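가사·매장 작업 자동화 점검 갤러리: 블록 분류와 봉제 인형

작성: 자동화 평가 담당 Žofie Šimko
검토: Fergal Ó Conaill

Herkusov 작업실에서는 7월부터 정리 작업을 대상으로 양팔 로봇의 수행 수준을 기록하고 있다. 가정에서는 장난감 정리, 매장에서는 반품 진열대 복구에 해당하는 작업이다. 두 경우 모두 물건의 종류가 섞여 있고, 놓인 방향이 매번 다르며, 정해진 칸에 넣어야 끝난다. 산업용 피킹 라인과 달리 물건의 자세를 미리 맞춰 주는 장치가 없다는 점이 평가의 전제다.

이 페이지에는 색상별 블록 분류 작업의 사진을 싣는다. 대상물은 단단한 블록과 부드러운 봉제 인형 두 부류로 나누어 본다. 블록은 치수가 일정하고 변형이 없다. 인형은 잡는 위치에 따라 형상이 달라지며, 머리와 다리의 무게 배분도 균일하지 않다. 같은 그리퍼로 두 부류를 모두 다룰 수 있는지가 주된 관심사다. 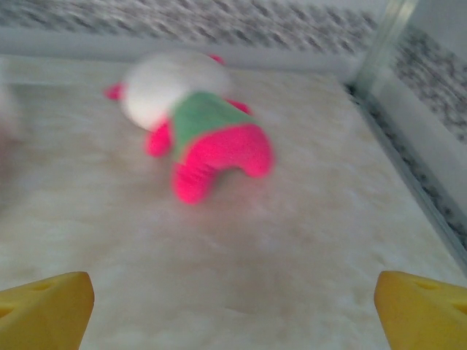

머리는 흰색, 몸통은 녹색, 팔다리는 분홍색인 봉제 인형. 윤곽이 흐려 얼굴은 구분되지 않는다.
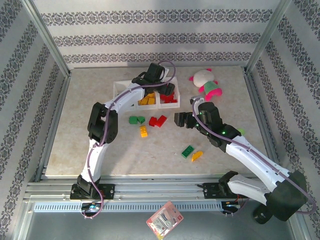
트레이의 한 칸에는 노란 블록, 오른쪽 칸에는 빨간 블록이 모여 있다. 녹색 블록을 포함한 나머지는 작업판 중앙에 흩어져 있다. 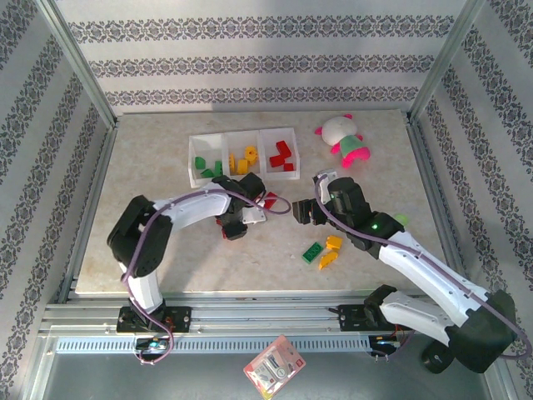 왼쪽부터 녹색, 노란색, 빨간색 순으로 세 칸에 블록이 담긴 상태. 두 그리퍼가 작업판 가운데에서 마주 보고 있으며, 판 위에 녹색 블록 한 개와 노란 블록 두 개가 있다. 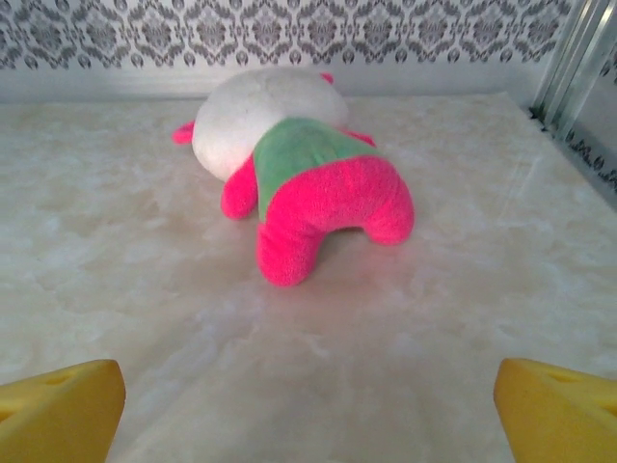 엎드린 자세의 인형. 양쪽 그리퍼 손가락 사이 간격이 인형의 폭보다 넓다.

평가 기록은 7월 한 달 동안 집계한 파지 시도 1,474회를 기준으로 한다. 이 가운데 재시도로 분류된 것은 189회다. 재시도는 첫 파지 후 물체를 놓치거나, 손가락이 닫혔는데도 물체가 들리지 않은 경우를 말한다. 목표 칸이 아닌 곳에 넣은 경우는 오분류로 따로 센다. 사람이 개입해 물체를 옮겨 준 회차는 두 항목 모두에서 제외한다.

색상 판별은 현재 병목이 아니다. 조명이 고정된 환경에서는 세 가지 색의 구분이 안정적이다. 문제는 물체끼리 붙어 있을 때다. 나란히 닿은 블록은 손가락이 들어갈 틈이 없어 먼저 밀어서 떼어 놓아야 하고, 이 동작이 한 번 추가될 때마다 회차 시간이 눈에 띄게 늘어난다. Kazimír Paulík이 작성한 동작 로그에서도 지연의 대부분이 이 구간에 몰려 있다. 얇은 판형 부품도 비슷하다. 손가락 끝이 바닥면에 거의 닿는 높이까지 내려가야 하므로 접근 속도를 낮춰야 한다.

봉제품은 파지 자체보다 놓는 동작이 어렵다. 눌린 원단이 손가락 면에 붙어 따라 올라오는 현상이 있고, 놓인 뒤 구르면 목표 위치에서 벗어난다. 손가락 개방 속도를 초기값의 70퍼센트로 낮춘 설정에서 위치 오차가 줄었으나 표본이 적어 결론은 보류한다.

사람과의 비교도 필요하다. Valter Bastos가 동일한 구성으로 수작업을 측정한 결과, 한 상자를 비우고 분류하는 데 걸린 시간은 로봇의 설정별 기록 어느 것보다 짧았다. 로봇 쪽의 최장 기록은 304초였다. 다만 매장의 야간 정리처럼 마감 시각만 지키면 되는 작업에서는 속도보다 무인 상태로 끝까지 가는 비율이 중요하다. 도입 여부를 묻는 Vallari 측 문의에는 현 단계에서 단독 운용은 권하지 않는다고 회신했다. 칸이 고정된 트레이와 단단한 소형 물품으로 범위를 제한하고 담당자가 같은 구역에 있는 조건이라면 시험 운용은 가능하다.

다음 점검 항목은 다음과 같다.
밀어서 분리하는 동작의 소요 시간 단축
판형 부품에 대한 접근 높이 재조정
봉제품 개방 속도별 반복 측정
트레이 위치를 바꾼 상태에서의 오분류 집계

측정 양식은 Zadimholm 현장과 공용이며, 항목 수정 요청은 Čestmír Kubíček에게 전달하면 된다.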